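I have been on a lot of tours over the years (the cheese one is still my favorite, sorry) and I did not expect a robotics open day to be the one I came home and talked about all through dinner. But here we are! Kukden opened up its Tostbridge site to visitors on June 14, 2019, and I signed up back in April, the minute I saw the notice, mostly because I run a small inn and people keep telling me a machine is going to tidy my rooms one day.

Parking was easy, coffee was free, and they give you a badge with a colored stripe on it. Mine was yellow, which meant I could go anywhere with a guide but couldn't cross the floor tape. More on the tape in a minute, because I have opinions.

The tour started in a hallway with a long talk about rules. I groaned a little inside. They have a house rulebook for robots working in guest rooms, they call it the Finmont rules after the first place they used it, and it's 24 pages long and printed in nice big type. I asked if I could keep a copy and they said yes, so I've now read it twice, once in the bath.

The first chapter is all about things that must never be touched. Anything with an emergency function comes first on that list, and after that anything plugged in, and after that anything a guest might have put down on purpose. So a phone can be dusted around but the handset stays in the cradle. A plug stays where it is, full stop. If a cord is hanging where the arm needs to go, the arm doesn't go there, and a person gets called. I liked that a lot. I've had human staff who couldn't manage it with my lamp cords!
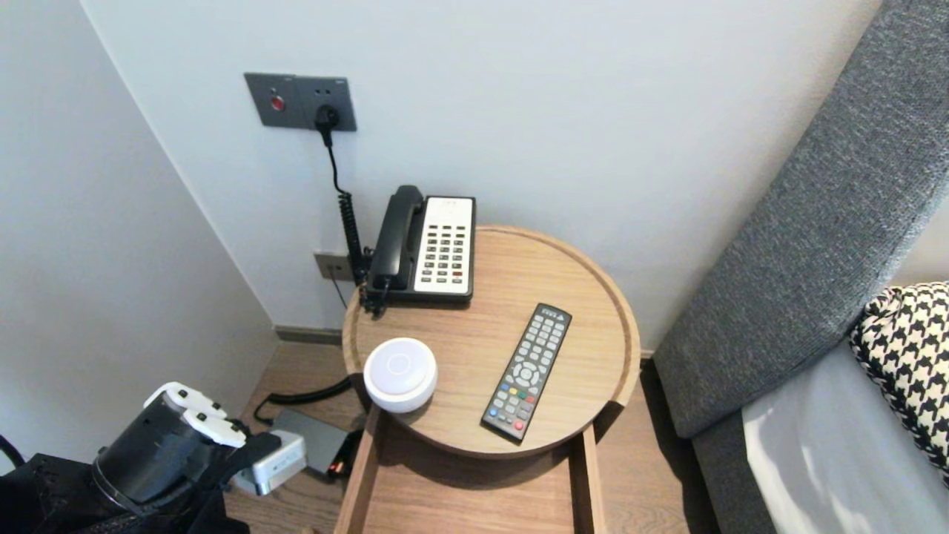 Then there's the speed rule. Near a bed the arm has to drop to its slowest setting, and it has to do that whether or not anyone is in the room. I asked why bother if the room's empty, and the guide said people walk in. Fair enough. Guests at my place walk in on everything.

Bedside tables get a page and a half of their own. The remote is the big one. Every hotel person reading this knows about the remote. Their rule is that it may be picked up, wiped and put back on the same table, and it may not be put in a drawer, no matter how much neater that looks. Small round gadgets, night lights and speakers and so on, are treated as guest belongings until a person has marked them down as part of the room. There was a bit of a debate in our group over that (one man thought it was fussy) but I'm with the rulebook.

OK, the tape. You stand behind a yellow line while the arm is live, and the line is supposed to be a full reach plus a margin. In the first room it was perfect. In the second, the tape had started to peel at the corner and a lady's handbag was sitting well over it for ages before someone moved it. If you're going to have a line, look after the line. I put that on my feedback card and they were very nice about it.

My favorite part was the logbook. Every stop gets written down, even the silly ones, with what the arm was reaching for and who pressed the button. They were on entry 665 when I looked. You're allowed to flip through it! A lot of the entries just say "cord" or "pillow." One says "sneeze," and I would love to know.

We finished in the Marar room, which is the classroom, with sandwiches and a question session. Somebody asked about cost and the only number I caught was 3,000 hours, which is how much supervised running they want before an arm works a floor with one person watching 2 rooms. I don't have 3,000 hours. I have a laundry room with a temperamental dryer.

Would I go again? Yes, and I'd wear better shoes, since you're standing the entire time and the floors are hard. Bring a sweater too. The gift table had pens and a very good tote bag, and if you want the tote, get there before lunch.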